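Tindall Toy Library - Walk-Through Checklist, Sorting Room and Loan Desk
Date: 8/2/23
Checked by: Imogen Wragg
With: Dwight Caron

1. Front door and ramp
OK. The new rubber edging looks great and my stroller test went over it without a bump.

2. Exit routes
OK. Both doors open fully. Please keep the puzzle cart out of the back hallway, even on return days.

3. Fire extinguishers
OK, tags current. The one by the loan desk is hidden behind the Jaster poster stand. Dwight moved the stand while I was writing this!
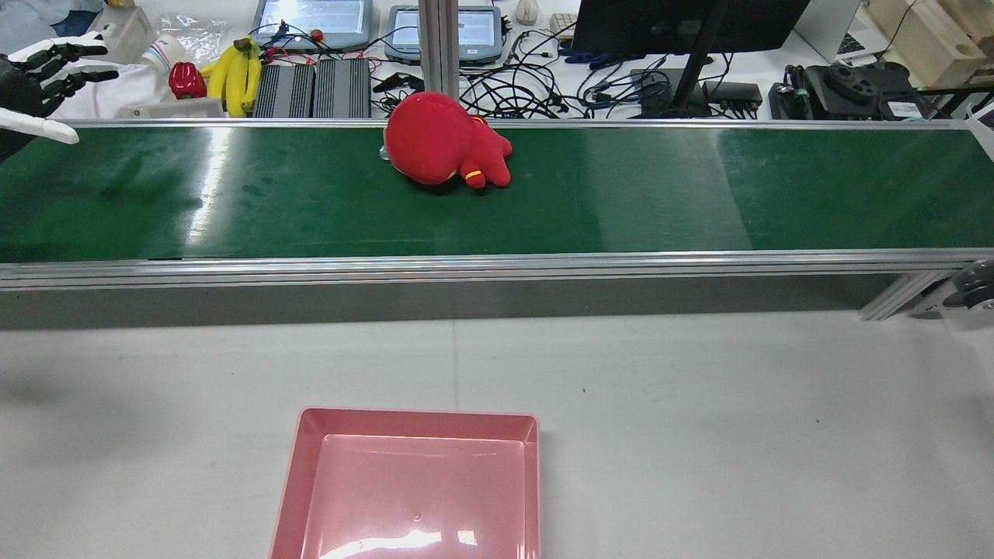
4. Soft toys
Needs work. Every plush toy gets the full check before it goes back out: seams, eyes, noses, ribbons, stuffing, label. I love this part of the job and I could do it all day. Tug small add-ons from more than one side, and that goes for trim down on the legs too, like the little yellow band on the red plush on the green belt. It's easy to check the face and forget the feet. The bear from loan 1376 has a loose ear - pulled and put in the mending box for Anneliese, who sews a seam you could hang a coat from.

5. Battery toys
Mostly OK. Compartment screws tight on everything except 2 music boxes. Both tagged red. Do not lend them with tape over the cover, please.

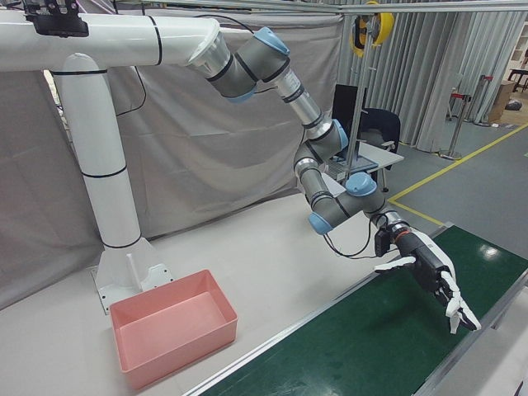
The spare screws are in the top drawer, in the jar marked Wiritar, and Mervyn has the small screwdriver. If he is out, wait for him and leave the tag on.

6. Wooden toys
OK. Ran a cloth over the whole train set and it didn't snag once. Such a good set - 70 pieces and still going strong.

7. Shelving
Needs work. Top shelf in bay 3 rocks when pushed. Heavy games moved to the floor until the wall bracket is replaced.

8. Cleaning supplies
OK. Locked cabinet, labels readable, key on its hook.

Open items: bear ear (Anneliese), battery covers (Mervyn), bay 3 bracket (Dwight). Next walk-through in October.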